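Ticket 931
Product: Plomik ventilation controller, wall unit
Site: Kestham, ground floor
Category: Fan runs without stopping
Status: Closed
Priority: Normal

Opening report

The exhaust fan controlled by the Plomik unit went to high speed in the evening and has not come down. The wall unit shows a relative humidity of 94 percent. A cheap hygrometer on a shelf in the same room shows a reading in the fifties. Windows were closed. No cooking or showering for several hours before it started.

Things tried before opening the ticket:
Pressed Boost off on the wall unit. The fan slowed for a few seconds and went back to high.
Changed the humidity limit from 65 to 80 in the app. No difference, as the reading is above both.
Turned the breaker off, waited five minutes, turned it on. The unit started normally, showed dashes, then went to 94 again.
Wiped the grille on the front of the unit with a dry cloth.

The fan is a Zikholm inline model and has its own ticket history, but it follows the signal it gets, so I don't think it is at fault. The controller was put in last December and this is the first problem with it. 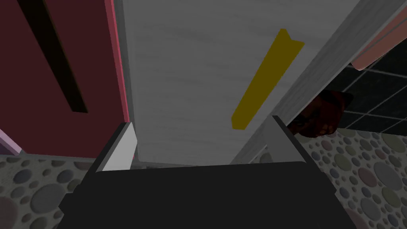
Kyrylo Kostiuk: Thanks for the report. A reading that sits at one value and doesn't move by even a point is usually the sensor and seldom the air. Please open the service menu (hold Menu and Down together until the screen changes) and send me the raw sensor value and the error counter. Please also tell me if the temperature on the same screen looks right to you.

Service menu readings, taken at 7:40 pm:
Raw humidity value: 94.0, no change over ten minutes
Temperature: looks right, matches the other meter within a degree
Error counter: 396
Link to fan: OK

Checked the counter again at 8:06, so 26 minutes later. It had gone up by three. Fan still on high. I have switched the fan off at its isolator for the night because of the noise, and left the controller on so the counter keeps running.
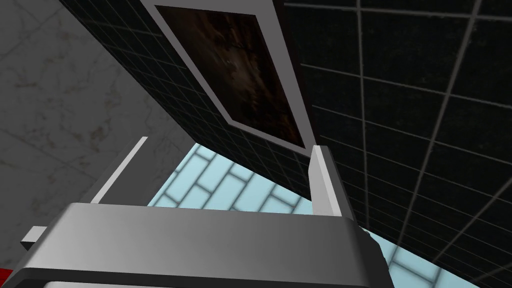 Marble wall and pale gray gripper fingers.

Next morning. Counter is well past 400. The humidity value is still stuck. I did the sensor reset from the service menu, page 3, and confirmed with OK. The screen went back to dashes for nearly a minute and then showed 58, which agrees with the hygrometer. Turned the isolator on again. Fan started on low and stayed there.

That lasted until a little after lunch. Then it jumped straight to 94 with nothing in between and the fan went to high. I repeated the reset and got the same result, only sooner. So the reset clears it but doesn't fix it.

One more thing that may matter. The ventilation duct was cleaned a few weeks ago by Kuzmenko, and they took the wall unit off its backplate to get at the cable. It was put back the same day and worked fine at first.

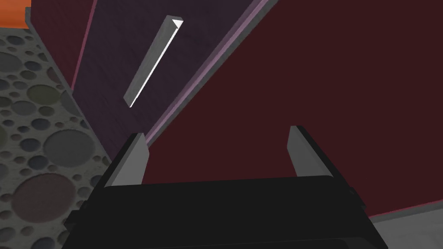 Check the four-pin plug behind the backplate before you order a sensor. Mine did exactly this after a decorator had the unit off the wall, and the plug was only pushed in on one side. Breaker off first.

Turned off the breaker and took the unit off. The plug was in, but at a slight angle, and the small locking tab had not clicked over. The cable behind it was also pulled tight, with the slack pushed back into the wall. I eased out a couple of inches of cable, pushed the plug in until the tab clicked, and hung the unit again. I checked the pins while it was out and saw no dirt or green marks on them. 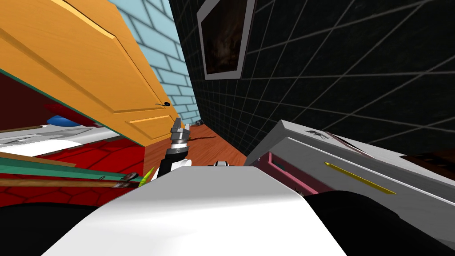
Power back on at 4:15 pm. Humidity came up as 55 after the usual dashes. I cleared the error counter so that any new errors would show. Ran the hot tap for a while to test it. The reading climbed slowly to 71, the fan went to high at the 65 limit, and it dropped back once the reading fell below 60.

After two days the counter is at 0 and the fan is behaving. I set the limit back to 65 and left Boost on its default time. No sensor ordered.

Request for the manual: page 12 tells you to replace the sensor if the value is stuck. It would help to put the plug check ahead of that step.

Kyrylo Kostiuk: Passed on to the people who look after the manual. Closing as resolved, cause recorded as loose sensor connector. Reply to this ticket within 30 days if the reading sticks again and it will reopen with the history attached.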